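Posel Laundry Room Reopens With Fresh Towels for All

By Staff Writer | 3/11/21

POSEL — After a long, chilly February without a working dryer, neighbors on Alora Street have their shared laundry room back, and it sure is nice to see the folding table busy again. The repairs cost $927, most of it raised at a bake sale (the lemon bars went first, as they always do).

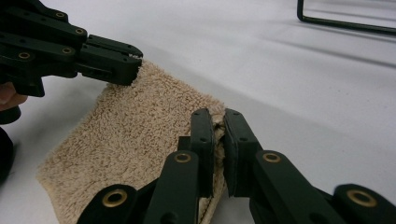 Konemura Linens, the little shop next door, has also given 60 bath towels to the Zoubi shelter, and folks are welcome to stop in any morning and help fold them before they go over. Coffee is on, and the door opens at eight.

Shares: 100 | Comments: 4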